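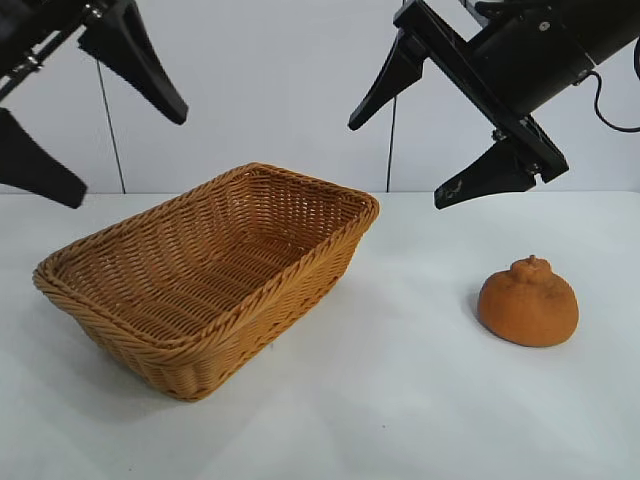

A two-arm bench with a wicker basket and an orange fruit.

Two-arm bench (buying and budgeting)

A two-arm bench is a table with a pair of small robot arms mounted over it, used for practice jobs like putting a piece of fruit in a basket. I've helped plan a few of these with Dalia Lamrani, and I keep this entry up to date for anyone writing their first equipment request (hello, and good luck!).

What goes in the budget

Most people start with the arms, and fair enough, they're the fun part. Get the quote for the pair, with grippers, power supplies and cables written out as separate lines. Our first quote from Dultik listed "arm set" and we spent most of September finding out that the grippers were extra - 562 dollars extra, to be exact.

Then there's the table. Ours was 619 dollars with the mounting rails, more than I'd have guessed for a plain white top, but a cheap one wobbles and you'll end up buying twice. Mostafa Tahiri still prefers a second-hand desk bolted to the wall. We don't agree on this.

Props

Props are the things the arms pick up. Baskets, toy food, cups, whatever suits your work. Put 39 dollars down for a starter box and keep the receipts together, as accounting will ask. Asmaa Benjelloun buys baskets in different weaves and sizes, and I've come around to her way of doing it.

Spares and wear

Finger parts get scuffed, screws go missing, and cables rub where they bend. Tusov sells fingers in pairs only, so check that before you order one! I ask for 20 percent of the arm price as a spares line. Hazem Hegazy at El Idrissi asks for less and borrows from next year, and I suppose that works if your finance office is friendlier than mine.

Timing

Order the table before the arms. Delivery for the arms always slips, and the mounting holes take an afternoon to get right anyway.

See also: Clillness (booking software for shared benches); Gripper fingers; Prop storage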